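To: Drandano Residents' List
From: Skemari Property Office
Date: 2022-01-27
Subject: Re: Change to the water billing period

Dear residents,

The office has received several replies to the notice on water billing. The first is quoted below so that all households may read the question together with the answer.

> Please confirm whether the new billing period applies to ground floor
> units with their own meter. Our last bill showed a fixed charge of 500
> and we do not see it mentioned in the notice.
> Kratochvíl household

The new period applies to every unit, including those with a separate meter. The fixed charge of 500 remains in place and will appear on its own line. Bills will be sent every 2 months, beginning in February. Any household whose reading differs from the office record by more than 110 units should write to us before paying.

Residents are also reminded that all fixtures within a unit are covered by the one meter. The bathroom sink and the washing machine are not billed apart from each other.

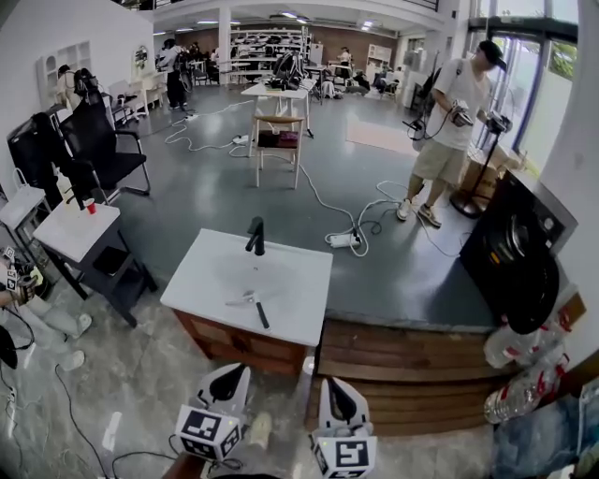

Boris Zeman has written to ask that readings be accepted by e-mail, as the paper cards are often delivered after the deadline has passed. The office agrees to this request. Readings may be sent by e-mail from February onward, with the unit number in the subject line. Paper cards will still be accepted at the front desk.

Deposits held under the former contract with Flavum, up to a limit of 2000 per household, will be credited to the first bill under the new period. No form is required. Households that have moved between units should give both unit numbers when they write.

Further questions may be sent to this list or to the office directly.

Respectfully,
Skemari Property Office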